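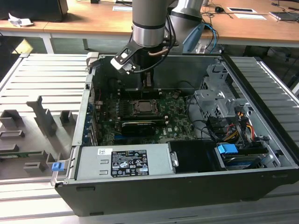
Ketsara Sombatkul
Head of Equipment Reuse, Skadus

Print this page | E-mail this page

Enter search term Go

Slide 1. Welcome
Good morning. I am grateful to the Ultham Library Service for its invitation to speak on old office computers and the duties of those who own them.

Slide 2. The position in July
Our register listed 1,413 desktop computers held in store by member bodies. Of these, 100 had been promised to schools. Members are asked to note that storage is charged by the shelf, whether or not the equipment is ever used again.

(Pause. Refer to the Karagiannis report, table on page 10.)

Slide 3. Before release
Each member must keep a written record of the asset number, the department and the date of transfer. Drives are to be erased or removed under the member's own data policy.

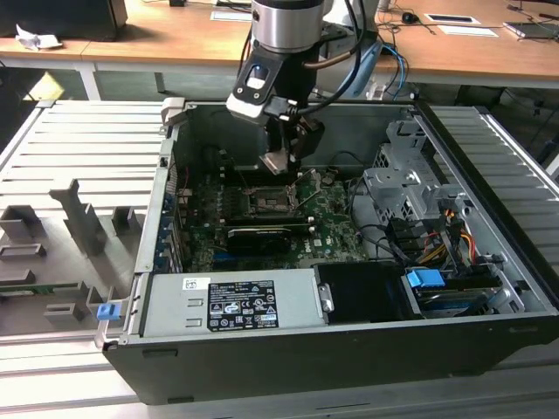 Slide 4. Transfer to Usevus
Usevus accepts lots of up to 40 machines. Forms should be signed by a budget holder and returned before collection is booked. Questions will be taken at the end of the session.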